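This site uses cookies to remember your settings. By continuing to browse, you accept their use.

FOR IMMEDIATE RELEASE
October 25, 2001

Van Wyk to Extend Private Well Testing Program to All of Istholm County

ISTHOLM – Van Wyk Water Services will extend its private well testing program to every household in Istholm County that draws its drinking water from its own well. The program opened in the Jorasent valley in the spring and has so far tested 621 wells.

Under the extended program, the company will accept up to 300 additional households before the end of the year. Registration opens in November and will remain open until all places are filled. Households with an infant or an expectant mother will be given priority.

Each well will be tested for nitrate, coliform bacteria and lead. The fee is unchanged from the first phase and covers the sample kit, the laboratory work and a written report. Results will be mailed to the household within 21 days of the sample's arrival. Where a result exceeds the drinking water limit, the household will be notified by telephone as soon as the finding has been confirmed.

Private wells in the county are not subject to routine inspection, and responsibility for their upkeep rests with the owner. The company recommends a test once a year, and again after flooding or any repair to the pump or casing.
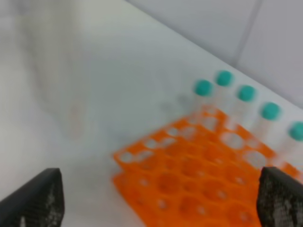 Laboratory work for the program is carried out by Cledix, which has served the company under contract for 3 years. Samples must reach the laboratory on the day they are drawn, and residents are asked to use only the containers supplied with the kit. Small portions are handled in clear tubes closed with teal caps and held in an orange rack. Containers that arrive open or without a completed form will be returned, and a replacement kit will be sent at no charge.

Kits may be collected from the Van Wyk office in Istholm or the Jorasent service counter during normal business hours. Registration forms are available at both locations and may be returned by mail.

Results belong to the household and will not be released to third parties without written consent. A summary for the county as a whole, with no addresses, will be published when the program closes.

Last updated: at time of release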